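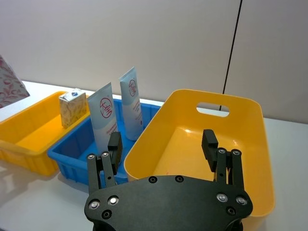

Figure 2. The containers lined up on the white tabletop, with the shallow yellow tray at the far left.

Search this collection Enter keyword or author Go

4.2 Where small things come to rest

We had gone into the Drinstead part of the study expecting that people would put small household things away by kind, pens with pens and string with string, and for the larger objects they more or less did. The smaller ones were another matter. Over the whole of June we noted 562 separate acts of putting something down, made by 40 householders who had kindly agreed to tidy a mixed pile at a table in their own time, and the thing that seemed to guide them most was how far the hand had to go in.

A shallow tray such as the yellow one in Figure 2 asks very little of anyone. Its floor is open to view, and a person can set down a button or a key while still looking at the next thing in the pile. A large bin is a bit more of a commitment. Several householders told us that putting something in a bin felt like "finishing with it", whereas the tray was for things they might want again before tea. One lady moved the same reel of thread between the two so often that she began to laugh at herself, and we recorded each move faithfully, as our coding rules required.

Tatsuya Maruyama, who did most of the coding, proposed early on that we keep "resting" and "storing" as separate codes, and I am glad we listened to him. Resting covers anything put where it can be seen and picked up again without rummaging. Storing covers the rest. The line between the two is not always a clean one – a deep bin with a single glove in it is still easy to see into – and where the coders disagreed we talked the case over and then went with the householder's own word for what they had been doing.

The order of the containers mattered less than we had supposed. We kept them in a row, as the earlier Stostberg study had done, and changed the order between visits. Left-handed householders did reach more readily to their left, but depth went on mattering wherever the shallow tray stood. We did find that a tray beginning the session empty was slower to receive its first object than one with something already lying in it. People hovered over it. Once one thing had gone in, others followed quite quickly, and very often they were unrelated things, a fuse beside a hair grip, that had nothing in common except being small.

A word should be said about the tabletop as well. We chose a plain, pale surface so that small objects would show up clearly, and I suspect this made people tidier than they are at home, where a good patterned oilcloth can hide a drawing pin for weeks. The Pacheco kitchens, described in Section 5, give a fairer picture of that, and the reader may like to look at the two sections side by side.

Page last updated: June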